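December
by Wanda Sikora

I have been told by three different people now that a long-handled dustpan and brush will change how I feel about sweeping. My neighbor Ryszard swears by his. The woman at the hardware store swore by hers. Then the Fladholm catalog came, with a whole page on the subject and the phrase "sweep smarter," and I felt my jaw set.

My position has always been that a dustpan is a dustpan. I had a short metal one for years and I bent over to use it, like everybody's grandmother did. It lived under the sink and cost next to nothing. The complaint against it is your back, and fine, I'll grant that mine is not what it was. But I don't sweep 351 rooms a day. I sweep a kitchen, a hallway and the bit by the back door.

Still, Ryszard lent me an Ollo set to try, and I said I'd be fair about it, so I've been paying attention to the things wherever I run into them. Tiled floors by an open door are the real test, in my opinion. Everything ends up there, and the grout hangs on to it.
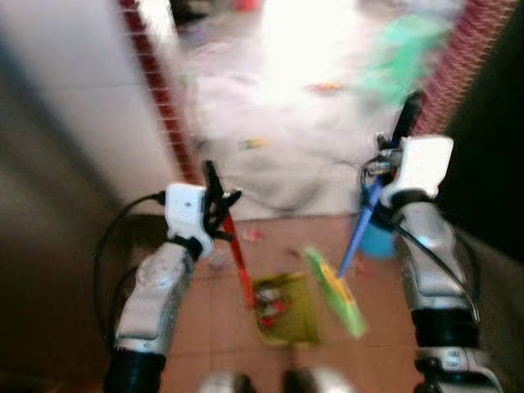 Red stick on one side, blue and black handle on the other, and one piece of pink still to get.

The stray piece is my whole argument. You get the pile into the pan and feel pleased with yourself, and there's always one bit left a little way off. With a short brush I'd just pick it up, being down there already. Standing up, I chase it. It goes left, I go left. With the Ollo I spent longer on a single dried pea than on the rest of the kitchen.

The other claim is that the tall pan "stays put." Mine tips back when I lean the brush into it, and then there's the line of fine dust along the lip that won't go over no matter how you angle it. Ryszard says I'm pushing too hard. Maybe. I've been sweeping floors since before he owned one.

What I will say for it: crumbs under the table are easier, and I did the hallway without grunting. I also like the bright colors more than I expected to — you can find the thing when it's leaning in a dark corner.

I'm keeping the loaner through the end of the month. The metal one is still under the sink and I used it this morning for coffee grounds.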